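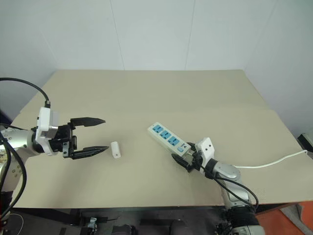
One arm holds the power strip while the other, gripper open, points at a small white cylinder on the table.

Karim Slaoui had set up the table by the back wall so that people coming in from the parking lot would have to walk past the other displays first. It didn't help much. By mid-morning most of the visitors to the Irnley open day in September were standing in front of the two arms.

"They don't ask about the motors," Slaoui said. "They ask if it can do the dishes."

He has run the robot demonstrations at Irnley for two years. We talked beside the table between showings, and twice he stopped to answer a child. The power strip was his choice. Earlier demonstrations used foam blocks, and he thought they made the work look too easy.

"A strip has a cord, and the cord pulls," he said. "You pick up one end and the other end has its own ideas. I'd take that over 40 blocks."

His colleague Jitendra Vashisht looks after the grippers. He said small upright parts are a nuisance in a different way - touch one slightly off center and it goes over.

"Then you're chasing it," Vashisht said. "People love that part. I don't."

Over 200 visitors had signed up for the day. Slaoui would like smaller groups next time, and a longer gap at lunch. Asked when the arms might work in somebody's kitchen, he shrugged.

"Ask me about the cord first," he said, and went back to start the next showing.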